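Against the Recipe Title

I have a bone to pick with the muffin people. My grocery store, Pollock, gives away recipe cards by the register, and last week's was called Sunrise Harvest Comfort Clouds. They are bran muffins. I made them. They tasted like bran, with 38 raisins' worth of apology.

A name should tell you what to buy and whether your kids will cry. "Tuna casserole" does both. I own a cookbook with 242 recipes in it and could not find the meatloaf until February - it was under "Embraces."

So call it soup. Bake it at 400, put it on the table, and let people be pleasantly surprised, or at least fed.

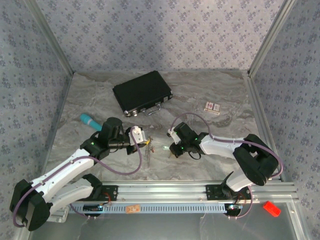
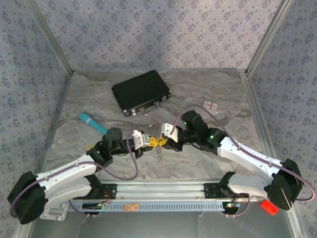

Floral wallpaper and a marble-patterned floor, both photos.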